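25 Nov 2024
Notebook, wrist tracking and kitchen tasks, Iltthorpe site

Today I write down the rules for the recording bench again, because the version from July is not the one we follow anymore. Stelmakh asked us for one page that a new operator can read before the first session. I am trying to make it short.

Bands first. Put on both wristbands before touching any item on the counter. The straps must be tight enough that the band does not turn when you turn the hand. If it turns, the calibration is lost and everything after that moment goes to the reject folder. I checked the session list of last week: 202 takes, 7 rejected, and 4 of these had a rotated band. The other three were a marker covered by a sleeve. So sleeves go up above the band, also in winter.

Marker panels: wipe with dry cloth only. The Tundale cleaning liquid makes the white part shiny and then the detection jumps. A panel with a scratched corner is replaced, not repaired with pen. Somebody did it with pen and I found it after almost 114 minutes of recording.

Cables. The old rule said "keep cables tidy", and this is not a rule, everybody understands it differently. My proposal:
— cable leaves the band on the side of the elbow
— enough slack that both arms can reach the back of the counter
— no cable between the hand and the object at the start of a take
— before walking away from the counter, unplug first

The third point I want to discuss. For cloth tasks it is difficult to keep, the hands go low and close together.

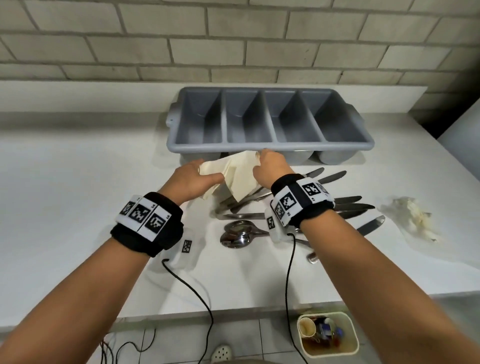
The fourth point is for safety and I don't want to make exceptions for it. Jidano has the same point in their checklist, with the addition that the operator says "unplugged" aloud. I like this and I would copy it.

Start state of objects: cutlery does not need to be arranged nicely. The policy should see disorder also. But the start state must be written in the log before the take, one line is enough.

Open: do we need gloves for food tasks? They change the look of the hand, and the labels for fingers become worse. I will ask Stelmakh before I print the page.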